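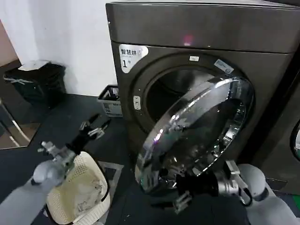

Rarnari Two-Arm Laundry Handler

Demo units: by appointment
Last updated: 2025-04-15

Okay, so if you've landed on this page you've probably already seen the spec sheet and you want to know what the Rarnari is like when it's doing laundry in a room that wasn't built for it. I've just come back from our April open day and I'm still a bit buzzed about it, so I'll tell you what went on and put the dry stuff further down.

The Rarnari has two arms, a gripper on each and a camera over each gripper, plus one up at head height. It's made for coin laundries, dorms, small hotels, anybody with a row of front-loaders and baskets going back and forth all day. You don't swap out your machines and you don't put anything on them. It works the door by hand, the way you or I would (well, slower).

For the open day we set it up at dryer number 1, at the end of a row, with the wall right up on one side. I'd asked for that spot on purpose! End machines are where the left arm has the least space to swing, and if you only ever demo in the middle of the room, people go home with the wrong idea. We had 13 visitors signed up and a few more who wandered in with their own washing, which I loved.

Doors first, since that's what everybody asks. A big round door with a shiny rim is a pain for any camera. The rim throws the room back at you, the glass bends whatever it catches, and if somebody leans in for a look they turn up in the door too. The wrist cameras are there for that. Up close the Rarnari goes by the line where the door meets the opening, and it brings the fingers in along that line before it tries to move anything.
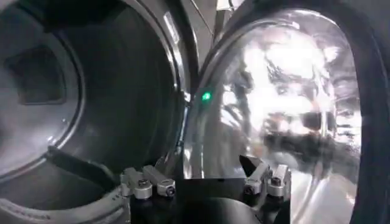 Sanero Field Demonstrations Team

I'm one of the demo people here, and Wendelin Brunner is the other one you're likely to meet if you book. Wendelin did the talking in the morning and I did the afternoon, with the same routine each time: open the door, bring the basket up, load, close, then open up again and unload. One full round took us over 7 minutes. Yes, a person is quicker. If you've got one attendant and a line out the door at noon, this won't save you. Where it does earn its keep is late evening and overnight, when a finished load otherwise sits in the drum till morning.

A lady who runs a guest house asked what happens when a sock falls behind the basket. It stays there! The Rarnari will look at the floor right in front of the machine before it closes the door, but it isn't going to go hunting along the wall. She laughed and said neither does her nephew.

We also got a lot of questions about the fingers. They're metal, bolted on, and you can change the tips yourself with the hex key in the case. The standard Stinda tips are what we run for doors and basket rims. There's a softer set called Żak for delicates, and I'd get those if you do a lot of knitwear. Changing a pair takes me about as long as making coffee, and Fabian Mayrhofer from our workshop does it in half that and likes to be watched.

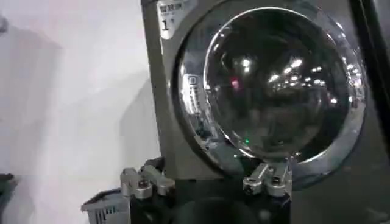 One thing I'd change about the afternoon is the lighting. We had every ceiling light on for the visitors, and Fabian kept telling me to switch a row off. He was right, it found the door faster once we did. You don't need a dark room by any means. If you have dimmers, go down a notch, and if you don't, run the setup routine with the lights the way you normally keep them and leave it at that.

Baskets: use stiff plastic ones with a proper rim. Cloth bags fold over and the grippers end up chasing them. Holes in the sides are fine, handles cut into the rim are fine. Please take stray hangers out before you start, I still forget this myself. 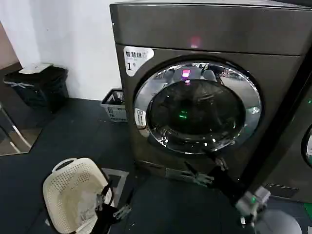
Both arms can be busy at once, one at the basket and the other at the door, and that's the bit that got people pulling their phones out. You can turn it off in the menu if you'd prefer one arm at a time. A couple of visitors thought that looked calmer, and for a small room with people squeezing past I'd agree with them.

What comes with it
Rarnari base with two arms and grippers
Stinda finger tips, 4 pairs
Hex key and carry case
Setup visit from the Sanero team
Żak soft tips sold separately

Good to know before you book
Front-loading machines only, door opening to either side
Level floor in front of the machine, thin mats are okay
Keep other baskets and bins where they usually live, we'd like to see your room as it is
Demo runs up to 13 loads, bring your own towels if you can

To book, use the form and put Wendelin or me in the notes if you want one of us. Tell us which machine you want it tried on. If it's the awkward one in the corner, great, pick that.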